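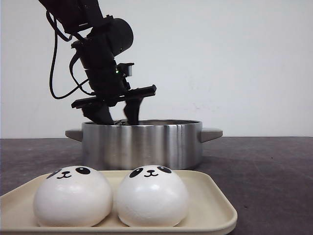
# Griltska Pots

A plain table of household cooking pots, what their makers say they hold, and what they hold when you fill them with water. Maintained by Rocío Cuautle.

Read the section on doubts before you use any of it. I know people skip to the download.

## What is in it

There are 1,743 rows. One row is one pot on one filling, so a pot that was filled twice has two rows, and they do not always agree. I have left the disagreements in. If you want a single tidy number per pot you will have to decide how to get it, and I would like to hear how you justified it.

The main file is `pots.csv`. Notes typed by whoever did the filling are in `notes.txt`, keyed by pot number. The notes are uneven. A few run to a paragraph and most say nothing.

Columns:

- `pot_id` - a number, not in any useful order
- `shape` - short and wide, tall, or sloping
- `metal` - as claimed by the label or the box
- `stated_ml` - as claimed by the maker, blank if no claim could be found
- `brim_ml` - water to the rim
- `usable_ml` - water to a finger's width below the rim
- `lid` - yes, no, or lost
- `source` - kitchen or catalogue

## Where the pots came from

Home kitchens, mostly, and a batch of unused ones from the Bristholm shop that lent us its display shelf overnight. The catalogue rows come from two old trade lists, Deschamps and Dollolberg, typed in by hand. Those rows have a stated capacity and nothing in the measured columns. I was against including them. They are in because two of the people who wanted this table wanted them, and they did the typing.

If you are comparing claims with measurements, drop every row where `source` is catalogue. If you don't, the blank cells will be read as zero by some spreadsheets and you will find that pots hold a good deal less than anyone thought.

## How a pot was filled

1. Pot on a level worktop, empty and dry.
2. Water from a measuring jug, cold tap, until it reached the mark below the rim. Write down the total.
3. Keep going to the rim. Write down the new total.
4. Tip it out, dry it, and do it again if you have the patience.

The jug matters more than anything else in that list. Kitchen jugs are not good instruments. We asked everyone to use the same model and most people did, but the version 1 rows were done with whatever was in the cupboard, and I can't tell you which of those jugs was any good. Version 1 rows are everything with a `pot_id` below 400.

A finger's width is not a unit. I said so when it was proposed. The argument for it was that people cook by eye and a usable volume ought to be judged the same way, and I see the sense in that, but a column headed `usable_ml` looks far more certain than it deserves to.

## Doubts

**Stated capacity.** Makers rarely say whether they mean the rim or something lower. When the stated figure matches the brim, that may be because the maker measured to the brim, or it may be luck. The table can't separate the two. Please don't use it to accuse a company of cheating.

**Metal.** "Stainless steel" was copied from the label. Nobody tested it. A brushed finish and a shiny one both went in under the same word, and a coloured pot went in under whatever the box said. I have seen this column used to argue that one metal makes for a bigger pot, which is nonsense. Tall pots in our set tend to come in one material and cheap pots in another, and the column is picking that up.

**Shape.** Three words for every pot in every kitchen. The boundary between short and wide and tall was left to the person holding the pot. Expect trouble near the middle.

**Lids.** "Lost" was meant to record pots sold with a lid that had since gone missing. Several people used it for pots that never had one. I would leave this column alone.

**Dents.** Not recorded. An old pot with a pushed-in side holds less than it did in the shop, and that looks just like a maker's overstatement.

## What it might be good for

Checking whether a recipe for a big batch of soup will fit a pot described in litres on a box. Teaching a class how measurements taken by different people drift apart. Picking a rough allowance to knock off a stated capacity before you start cooking, so long as you accept that it is rough.

It is no use for nutrition work, for safety advice about hot liquids, or for ranking brands. There is no brand column in the kitchen rows and there won't be one. Every row was filled with cold water, so don't expect it to tell you when milk will boil over.

## Changes

Version 2 added the `usable_ml` column, fixed a run of rows where rim and mark had been swapped, and removed a casserole dish that had been entered as a pot. The swapped rows were found by a reader who noticed a saucepan holding more below its rim than up to it. I had looked at that row several times. There may be others of the kind where the mistake is smaller and harder to see.

A new batch is planned for December if enough people agree to use the same jug. I am not counting on it.

## Corrections

Send the `pot_id`, what you think is wrong and how you know. "It seems a bit high" will be read but probably not acted on. If you own the pot in question, fill it again and send both totals - a fresh row is worth more to me than an opinion.

Print this page | E-mail this page

2 comments

Contact | © Griltska | Back to top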